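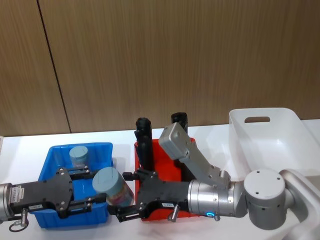

Why does a gripper drop a jar that it held well one minute before? Mostly the fault is in the handover, when one hand opens before the other hand has closed fully.

At Clollodmont we had this fault 38 times in February, in 1,152 handovers between two arms. In one case the jar broke open and a piece reached a colleague's eye — she is well, but we stopped the work until new guards were in place. Now we look for 11 people to help us understand the fault.

What you will do: sit at the desk beside the cell, watch the two arms pass jars and sort them into bins, and press a button when you think a drop is coming. You will not enter the guarded area. Safety glasses are given and must be worn all the time.

Who can apply: adults with normal or corrected sight. Experience with robots is not needed. Persons who worked on the Amaral gripper software cannot take part.

One visit takes two hours, at our Solham site, from 9.30 in the morning. We pay 20 pounds per hour and the bus fare.

Please write to Ju-won Ma at the Solham reception. Questions about safety go to Brenda Stockdale, who can also send you the incident report.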